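How to practice a toe touch at home

Warm up for five minutes before you jump. March in place, then do straddle stretches on each side. Hold each stretch and don't bounce.

Stand with feet together and arms in a high V. Swing the arms down, bend your knees and jump. Lift your legs out to the sides, keeping your chest up. Snap your feet together to land.
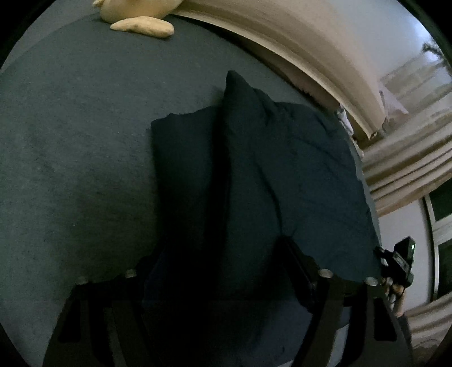
Dark navy pillow on a gray bed.

Do three sets of five, with a short rest between sets. Stop if your hips or hamstrings hurt. Natalie Bainbridge teaches the same count at Kusasier: clasp on one, V on three, swing on five, land on seven.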